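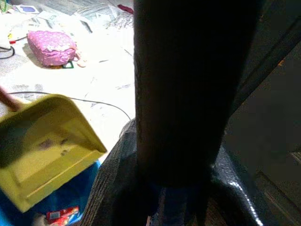
Ticket 122: Bohrtiefe im Nollov-Datenstrom weicht nach Verbindungen vom Gestängetally ab

Geteilt: 5 | Kommentare: 4

Status: gelöst, unter Beobachtung
Priorität: hoch
Bohrung: Gornarau 5, Erweiterungsbohrung, Halbtaucher
Betreiber: Pureo
Datenerfassung: Sadeghi
Erfasst am: 31.1.26
Erfasst von: Zorica Kolev
Bearbeitung: Kyriaki Zervas

Fehlerbild

Die gemessene Bohrtiefe im Nollov-Datenstrom läuft gegenüber dem Gestängetally weg. Die Abweichung entsteht beim Nachsetzen. Während des Bohrens eines Stands bleibt sie konstant, beim nächsten Nachsetzen kommt ein weiterer Betrag hinzu. Das Vorzeichen ist immer gleich: Der Datenstrom zeigt tiefer an als das Tally. Zum Zeitpunkt der Meldung betrug die Differenz 44 cm.

Betroffen sind alle Kanäle, die auf die Tiefe indiziert werden: Bohrfortschritt, Gammastrahlung, Widerstand, Gaswerte. Zeitindizierte Kanäle sind in Ordnung. Der Geologe an Bord hat den Versatz zuerst bemerkt, als die Gammakurve nicht mehr zu den Proben passte. Die Tiefe auf dem Bildschirm des Bohrmeisters stammt aus einem eigenen Rechenweg der Anlagensteuerung und stimmt mit dem Tally überein.

Auswirkung

Kein Einfluss auf die Bohrlochkontrolle. Betroffen ist die Korrelation mit der Nachbarbohrung und damit die Festlegung des Kernpunkts. Pureo hat darum gebeten, den Kernpunkt bis zur Klärung ausschließlich nach Tally zu führen. Die Tiefenkorrektur wurde bis dahin von Hand gesetzt, einmal pro Stand, mit Eintrag im Schichtbuch.

Umgebung

Nollov läuft auf dem Erfassungsrechner in der Sadeghi-Kabine, der Ersatzrechner steht im selben Schrank und läuft synchron mit. Die Blockposition kommt vom Drehgeber am Hebewerk, die Hakenlast vom Druckaufnehmer am Totseilanker. Der Seegangsausgleich liefert einen eigenen Positionskanal, der in Nollov von der Blockposition abgezogen wird. Für die Erkennung „in Keilen“ verwendet Nollov eine feste Schwelle auf der Hakenlast. Liegt die Last darunter, wird die Bohrtiefe eingefroren und Blockbewegung nicht mehr auf die Meißelposition gerechnet.

Schritt A: Drehgeber

Verdacht auf Schlupf oder verlorene Impulse. Block ohne Last zwischen zwei markierten Stellungen auf und ab gefahren, Maßband gegen Anzeige. Kein Unterschied oberhalb der Ablesegenauigkeit, auch nicht nach mehrfacher Wiederholung. Steckverbinder geöffnet, trocken, Schirmung aufgelegt. Drehgeber als Ursache ausgeschlossen.

Schritt B: Seillagen

Die Kalibriertabelle der Trommel wurde nach dem letzten Abschneiden des Bohrseils nicht neu aufgenommen. Das wäre ein klassischer Grund für Tiefenfehler. Ein solcher Fehler müsste jedoch über die Hubhöhe wachsen und wäre innerhalb eines Stands sichtbar. Das ist hier nicht der Fall. Tabelle trotzdem neu aufgenommen, Abweichung beim nächsten Nachsetzen unverändert. Die neue Tabelle bleibt aktiv.

Schritt C: Seegangsausgleich

Rohkanal über mehrere Verbindungen mitgeschrieben. Signal plausibel, Vorzeichen richtig, kein Zeitversatz gegenüber der Blockposition. Bei verriegeltem Ausgleich tritt der Fehler ebenfalls auf. Kanal ausgeschlossen.

Schritt D: Hakenlast

Auffällig. Mit abgesetztem Strang zeigt der Kanal mehr als das Gewicht von Block und Topdrive. Die Nullpunktverschiebung liegt so, dass der Wert beim Absetzen in die Keile nur knapp unter die Schwelle fällt und zeitweise wieder darüber steigt. In diesen Abschnitten rechnet Nollov den Strang als frei hängend. Das Nachfahren des Blocks nach unten wird dann für wenige Abtastungen als Bohrfortschritt gezählt.

Das erklärt auch das gleichbleibende Vorzeichen. Aufwärtsbewegung in dieser Phase verändert nur die Meißelposition, die Bohrtiefe ist als Maximum definiert und geht nicht zurück.

Rückfrage an die Schicht: Der Druckaufnehmer am Totseilanker wurde zwei Tage vor der Meldung getauscht. Im Schichtbuch steht der Tausch, eine Nullpunktaufnahme steht dort nicht. Im Konfigurationsprotokoll von Nollov ist für den Kanal weiterhin der alte Abgleich hinterlegt.

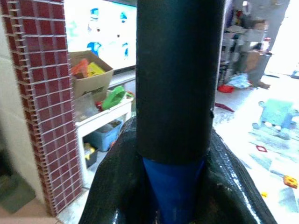 Sadeghi — Abteilung Bohrdatenerfassung, Technischer Support

Maßnahmen

1. Hydraulikleitung zwischen Totseilanker und Aufnehmer entlüftet. Es war Luft in der Leitung, die Anzeige reagierte beim Absetzen verzögert. Spaltmaß am Anker danach geprüft und auf den Sollwert nachgepumpt.

2. Nullpunkt und Steigung neu aufgenommen. Erster Punkt mit Block und Topdrive ohne Strang, zweiter Punkt mit frei hängendem Strang bei abgeschalteten Pumpen. Referenz ist die Anzeige des Bohrmeisters.

3. Schwelle „in Keilen“ neu gesetzt. Sie liegt jetzt deutlich über dem Leergewicht und mit ausreichendem Abstand unter der Stranglast. Hysterese aktiviert, vorher stand sie auf null. Wer die Hysterese abgeschaltet hat, lässt sich aus dem Protokoll nicht ermitteln, der Eintrag ist älter als die aktuelle Bohrung.

4. Ersatzrechner mit derselben Konfiguration geladen und neu synchronisiert. Achtung: Nollov überträgt Schwellenwerte beim Synchronisieren nicht automatisch, sie müssen als eigene Datei exportiert werden.

5. Tiefenindizierte Daten ab dem Aufnehmertausch neu gerechnet. Grundlage sind die zeitindizierten Rohdaten und das Tally. Die alten Kurven wurden im Archiv als ungültig markiert und nicht gelöscht.

Prüfung

Nach Abschluss der Maßnahmen wurden fünf aufeinanderfolgende Verbindungen mitgeschrieben. Der Zustand „in Keilen“ wurde jedes Mal einmal gesetzt und einmal aufgehoben, ohne Flattern dazwischen. Größte verbliebene Differenz zum Tally: 2 cm, ohne einheitliches Vorzeichen. Das liegt innerhalb dessen, was bei diesem Seegang und einem mit dem Maßband aufgenommenen Tally zu erwarten ist.

Die Gammakurve wurde nach der Neuberechnung mit der Nachbarbohrung verglichen. Der Marker oberhalb des geplanten Kernpunkts passt wieder zu den Proben. Freigabe der Kurven durch Zorica Kolev, Pureo wurde schriftlich informiert.

Offene Punkte

— Arbeitsanweisung für den Tausch des Druckaufnehmers ergänzen: Nullpunktaufnahme in Nollov als Pflichtfeld, Unterschrift durch den Datentechniker.
— Alarm auf Hakenlast bei abgesetztem Strang einrichten. Ein einfacher Vergleich mit dem Leergewicht würde genügen.
— Anfrage an den Nollov-Support, ob Schwellenwerte künftig mit synchronisiert werden können. Antwort für Februar zugesagt.
— Kalibriertabelle der Trommel nach jedem Abschneiden neu aufnehmen. Steht bereits in der Anweisung, wurde hier übersehen.

Das Ticket bleibt bis zum Absetzen der nächsten Rohrtour offen. Die Schicht trägt die Differenz zum Tally weiterhin bei jedem Stand ein, eine Handkorrektur erfolgt nur nach Rücksprache mit Kyriaki Zervas.

Kommentare (4)

bohrdaten_nord
Hatten denselben Effekt auf einer Hubinsel, dort lag es allein an der Luft in der Leitung. Nach dem Entlüften war der Nullpunkt wieder gut, wir mussten an der Schwelle nichts ändern. Wie lang ist eure Leitung zum Aufnehmer?

K. Zervas
Die Länge muss ich nachsehen. Entlüften allein hat bei uns nicht gereicht, der neue Aufnehmer hat einen anderen Nullpunkt als der alte. Der Verlauf vor und nach dem Entlüften liegt als Anhang im Ticket.

spuelungsmann
Warum überhaupt eine feste Schwelle? Im flachen Abschnitt mit leichtem Strang liegt man damit immer zu nah am Leergewicht.

Z. Kolev
Richtig, für den flachen Abschnitt wird die Schwelle von Hand nachgeführt. Eine gleitende Schwelle kann die installierte Version nicht. Ich habe den Punkt in die Anfrage an den Nollov-Support aufgenommen.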